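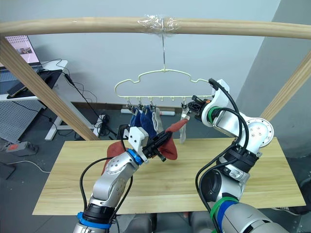

Saltley Sock Amnesty Returns With 3,484 Socks and Very Few Pairs

SALTLEY, 2024-01-14 — Siltov, the laundry and mending shop on Drarneo Street, will reopen its Sock Amnesty this month, giving residents another chance to part with the single socks they have been keeping in case the other one comes home.

The amnesty began in September as a box by the door. It now holds 3,484 socks, of which 1,062 have been matched and returned to circulation. The rest are sorted by color and length on racks in the front room, where visitors may browse as long as they like. Gray is the largest section. Gray is also where most arguments start.

"We expected a few bags," said a spokesperson for Siltov. "People had been holding on to some of these through two house moves and a divorce."

New this year is a mending table, open to anyone with a hole in the heel and an hour to spare. Darning wool is free for the first 1,000 socks. Toe repairs are welcome, though the shop asks that socks arrive washed, a rule that was added after the first week.

Socks still single after 9 weeks will go to Phan, a local workshop that turns worn knitwear into draft stoppers and cushion filling. Owners who change their minds before then can have theirs back, provided they can describe it. "Black, sort of stretchy" will not be accepted.

Entry is free. Tights are handled separately — please ask at the counter.

Press inquiries: Siltov, Drarneo Street, Saltley. Visits by reporters are welcome during shop hours, with or without socks to declare.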